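A February morning at the Briltum pottery in Burkville 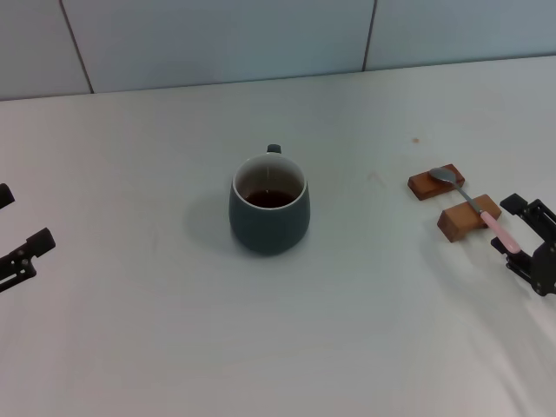

Dark green mug, white on the inside, with two little wooden blocks next to it.

I'd been meaning to get to the Briltum open day for years, and this time I finally made it (after missing the turn off the county road, twice). They let people in at 10 and by then there was already a line out to the parking lot.

Our guide was Elvira Marulanda, who runs the glazing room and talks even faster than I do. She started us off in the clay store, which smells like a wet basement in the best way, and then took us through to the wheels. Bijan Vahidi was throwing bowls and kept right on going while people fired questions at him - I got to ask about handles, my personal nightmare. He said mine probably fall off because I let the mug dry too much first. Guilty!

The kilns were my favorite part. The big one holds 500 pieces and goes up to about 2,000 degrees, and you have to wait ages before you can open the door. Elvira had a whole wall of glaze test tiles in there too, all greens and blues and one really awful mustard. I would've stayed in front of that wall until closing if the next group hadn't been coming in behind us.

Lunch was soup and bread in the packing shed, a bit chilly, so bring a sweater. The seconds table is by the exit and I came home with a serving dish for 26 dollars that has one tiny bump in the glaze. Parking is free but the lot is small, and the gravel is murder on nice shoes. They're doing another open day in the fall and I've already put my name down for the handle workshop.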